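Suche im Heft Suchbegriff eingeben Suchen

4.2 Gefäßfarbe und Süßeindruck: Was lässt sich überhaupt behaupten?

Die Vermutung, ein Getränk schmecke je nach Farbe des Trinkgefäßes anders, gehört zu den Befunden, die häufiger zitiert als geprüft werden. In der Gastronomieberatung gilt sie inzwischen als gesichert. Wir halten das für verfrüht. Die Erhebungen in Drornedberg und Bostska, auf die sich der Leitfaden des Projekts Erska beruft, unterscheiden sich in nahezu allem, was für einen Vergleich zählt: Getränk, Temperatur, Beleuchtung, Skala, Reihenfolge der Darbietung. Dass beide in dieselbe Richtung weisen, wird im Leitfaden als Bestätigung gelesen. Man kann es ebenso gut als Hinweis darauf lesen, dass abweichende Ergebnisse in der Schublade geblieben sind.

Hinzu kommt ein begriffliches Problem. »Gefäßfarbe« steht in der Literatur für sehr verschiedene Dinge — für getönte Kelche, durch die das Getränk sichtbar bleibt, für deckend gefärbte Becher, bei denen man den Inhalt nur von oben sieht, und gelegentlich sogar für die Farbe des Untersetzers. Bei Stielgläsern in verschiedenen Farben (Abbildung 3) variiert außerdem oft die Oberfläche mit, sodass eine matte und eine glänzende Variante gegeneinander antreten, ohne dass dies im Methodenteil auftaucht.

Abbildung 3. Farbige Stielgläser, kopfüber, am Drahtgestell.

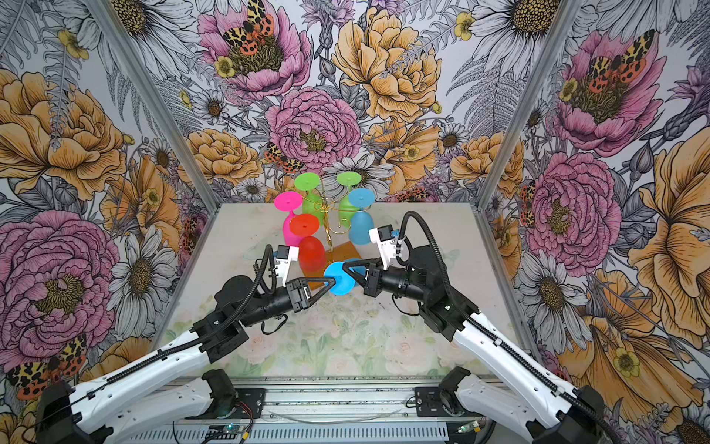 Lässt sich der Einfluss der Farbe von dem der Form trennen? Nur dann, wenn jede Form in jeder Farbe angeboten wird, und diese vollständige Kreuzung fehlt in beiden Erhebungen.

In Drornedberg tranken 24 Personen jeweils rund 100 Milliliter einer leicht gesüßten Limonade und gaben ihren Eindruck auf einer Skala von 0 bis 100 an. Der berichtete Unterschied zwischen roten und blauen Gefäßen ist klein, und er verschwindet in der Nachauswertung, sobald der erste Durchgang ausgeschlossen wird. Der Anhang erwähnt das in einer Fußnote. Im Leitfaden fehlt die Fußnote, der Unterschied ist geblieben. Ob die Teilnehmenden den Zweck der Befragung erraten konnten, wurde nicht erhoben; wer nacheinander aus lauter verschiedenfarbigen Gefäßen trinkt und jedes Mal nach der Süße gefragt wird, braucht dafür vermutlich wenig Fantasie.

Für einfarbige Kunststoffbecher (Abbildung 4) ist die Lage kaum besser. Sie werden gern verwendet, weil sie billig sind und in kräftigen Farben angeboten werden. Der Blick in den Becher zeigt dem Trinkenden aber vor allem die gefärbte Innenwand, und eine klare Flüssigkeit nimmt deren Ton scheinbar an. Gemessen wird dann womöglich der Einfluss der wahrgenommenen Getränkefarbe, für den es eine ältere und deutlich solidere Literatur gibt.

Abbildung 4. Kunststoffbecher in kräftigen Farben, Aufsicht.
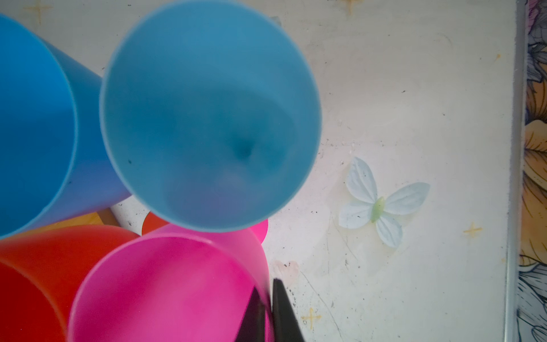 Aus der Begutachtung einer früheren Fassung kam der Einwand, diese Trennung sei akademisch, denn im Lokal sehe der Gast Becher und Inhalt immer zusammen, und für die Praxis zähle allein der Gesamteindruck. Für die Praxis mag das gelten. Der Leitfaden behauptet jedoch eine Wirkung des Gefäßes und empfiehlt auf dieser Grundlage, Zucker zu sparen. Wer eine Rezeptur ändern will, sollte wissen, an welcher Größe er dreht.

Das Auswertungsprotokoll von Bostska in der Fassung vom 8. März 2018 nennt als Zielgröße noch den Gesamtgeschmack. Im Bericht vom August steht an dieser Stelle die Süße. Eine Begründung für den Wechsel haben wir nicht gefunden. Er kann harmlos sein — Protokolle werden überarbeitet —, nimmt dem Ergebnis aber einen guten Teil seines bestätigenden Charakters. Auch die Auswahl der Farbtöne bleibt unklar. Rosa, Rot und Grün, wie an den Stielgläsern in Abbildung 5, werden mit Alltagsnamen bezeichnet; Farbwerte fehlen, und ein Nachbau der Bedingungen ist damit ausgeschlossen.

Abbildung 5. Hängende Stielgläser in Rosa, Rot und Grün.

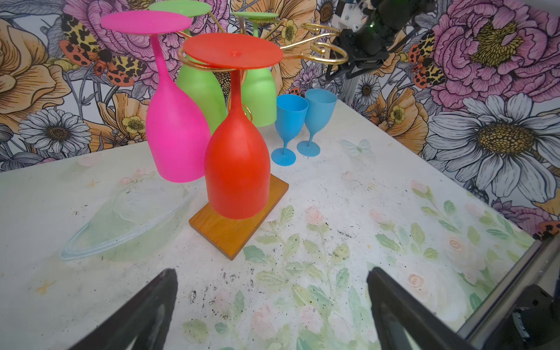
Welche Angaben müsste eine Wiederholung mindestens enthalten? Gemessene Farbwerte der Gefäße, die Lichtart im Raum, die Reihenfolge der Proben für jede Person und eine vorab festgelegte Zielgröße.

Mit dem Verfahren nach Bellamy, das die Reihenfolge der Proben vollständig ausbalanciert, wäre zumindest der Effekt des ersten Durchgangs beherrschbar. Die fehlende Verblindung behebt es nicht. Für die in Abschnitt 5 berichtete Schätzung gehen wir deshalb von einem Effekt von null aus und lassen die Werte aus Drornedberg nur in die Sensitivitätsanalyse eingehen.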